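Februar 2019, Werkstattbuch Demontagezelle
Thema: Beschaffung zweites Greiferpaket, Stand der Planung

Angebote liegen jetzt von Hadeck und Maser vor. Gendton hat nur eine Preisliste geschickt, ohne Lieferzeit. Nachfrage ist raus.

Hadeck: Parallelgreifer, Hub ausreichend, Fingerrohlinge im Preis enthalten. Lieferzeit 10 Wochen ab Bestellung. Steuerkabel extra.
Maser: günstiger in der Anschaffung, dafür eigener Flansch. Adapterplatte müssten wir selbst fräsen, Zeichnung fehlt noch. Ersatzfinger 44 Euro das Stück, Mindestabnahme 3.

Verschleißteile laufen bisher über das allgemeine Werkstattkonto. Für den neuen Antrag eigene Position anlegen, Ansatz 300 Euro. Schrauben und Lagerbolzen darin mit aufführen, sonst fehlen sie wieder in der Abrechnung.

Offen ist die Fingerbreite. Für Arbeiten am Mainboard im eingebauten Zustand brauchen wir schmale Finger, für das Abziehen der Gehäusebleche eher breite. Ein Satz für beides ist nach jetzigem Stand nicht sinnvoll. Schnellwechsler von Varghese als Option anfragen, Gewicht gegen die Traglast rechnen.
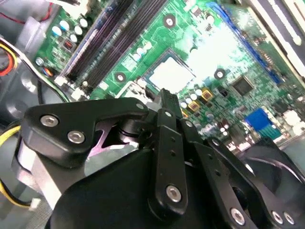

Greifer über dem Mainboard im offenen Gehäuse, links die Speichersteckplätze.

Beleuchtung mit in die Planung: Bereich um den Prozessorsockel überstrahlt im Kamerabild, Details am Sockel kaum auswertbar. Diffusor zuerst testen, neue Leuchte nur, falls das nicht reicht. Kabelhalter für die Leitungen im Gehäuse ebenfalls auf die Liste.

Nächste Schritte: Flanschmaße an Maser, Traglastrechnung, Antrag im Entwurf. Bestellung so legen, dass die Inbetriebnahme vor September abgeschlossen ist.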